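## 4. Folding and storing the Galness day bag

Your Galness is cut from tan canvas, a fabric with opinions. Left to itself it will settle into a heap the colour of a wet dog. These steps apply to bags with the zippered flap (pattern 2302). Owners of the 2453 should see section 5, and have our sympathy.

1. Empty the bag. Check the front pocket twice; mints count as contents.
2. Turn it upside down over the sink and shake. Stand upwind of your own crumbs.
3. Close the zipper all the way. Hold the bag by the body with one hand and draw the pull with the other.

 **Caution:** Don't lift a loaded bag by the zipper pull. Skallance will sell you a new pull, but not cheerfully.

4. Press the front pocket flat with your palm, working out from the rivet.
5. Smooth the flap down over the pocket and tuck the strap underneath.

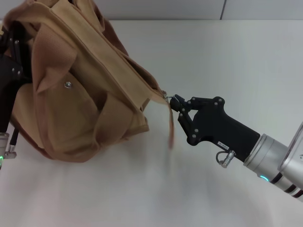 6. Lay the bag on its back and fold it in half once. A second fold will hold for as long as you keep looking at it.
7. Store it on a shelf, away from the heater.

**Note:** Creases left over from July will generally hang out by themselves. If you must iron, use a damp cloth and go around the metal. Wash at 40 degrees, never in the dryer, whatever colour it's gone.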